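Speaker notes: Setting up a shared kitchen
Sutby Neighbourhood House, 15 September 2019

Slide 4. Start with the cutlery drawer. At Hepburn we had one drawer for everything and people gave up looking. Mention the August clean-out, 168 pieces, a lot of them odd chopsticks.

Slide 5. Sort on a table, with a cloth down. Pair chopsticks by colour first, then check the metal bands. Spoons come after. Pause here and let people look.

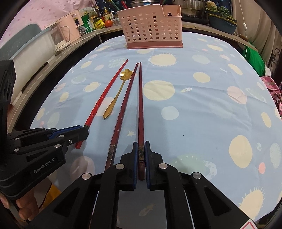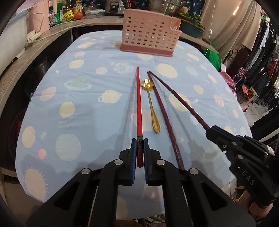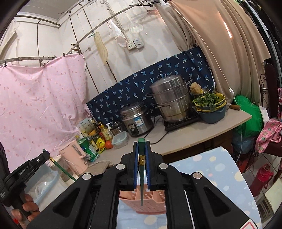 Chopsticks and the pink holder, with the kitchen counter behind.

Slide 6. The holder. Holes in the sides let water out, so it can go beside the sink. Tips down. Don't pack it tight or the ones in the middle stay damp. Empty it and wash the base every 2 days.

Slide 7. Where it lives. Keep it within reach of the rice cooker and the big pot, as that's where people serve from. Pevetti tried a shelf over the door and moved it back down after 3 weeks.

Ask who has a dishwasher. If most do, skip the hand-washing part and go to slide 9.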